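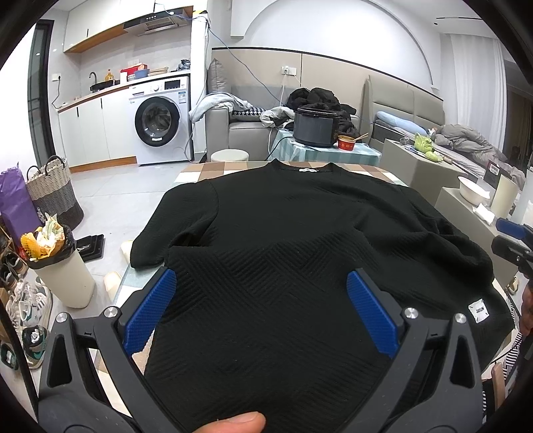 Fiction | By Raili Riihimäki

The man from Billura wanted 40 dollars to tell my mother whether her sister was alive.

"He doesn't say alive," my mother said. "He says reachable."

She had found him through the woman at the fabric counter in Kirnoslow, who had also sold her a magnet for her knees. I drove her over on Friday and kept my coat on. The office was above a shoe repair place. It had a desk, two chairs and a fan that clicked.

He gave his name as Gøran Nyberg. He asked whether we had brought something that belonged to Aunt Ojala. Ojala was her married name, but my mother had used it for years, the way you might use the name of a town.

My mother put the black sweater on the desk. He laid his palms on it and shut his eyes. I watched his feet. One of them was tapping.

"She was cold," he said.

"It's a sweater," I said.

"She left in a hurry. There was an argument. Something to do with money, or a house."

I have never met a family that didn't have an argument to do with money or a house. My mother was already nodding. She nods at weather reports.

"The house," she said. "The porch."

"The porch," said Nyberg, and he opened his eyes to look at her – a quick look, the kind you give the card in your hand before you bet. "She thinks of the porch often."

After that it went easily for him. My mother fed him the porch, the dog, the 3 letters sent back unopened, and he handed each one back to her with a little extra on it. I could have stopped it. I had the speech ready. I'd been working on it since the highway.

"Where is she?" I asked.

"Near water."

"Everybody's near water."

He folded the sweater, badly, with the sleeves on the outside, and slid it across. My mother took it and folded it again on her lap, correctly. She paid him in fives. He wrote her a receipt, and I'll admit I hadn't expected a receipt.

In the car she held the bag against her stomach and didn't put on her seat belt until I asked twice.

"You think I'm a fool," she said.

"I think he was guessing."

"Of course he was guessing." She looked out at the shoe repair sign. "I told him about the porch, didn't I? I never told you about the porch."

I started the engine. It took me until the bridge to ask her.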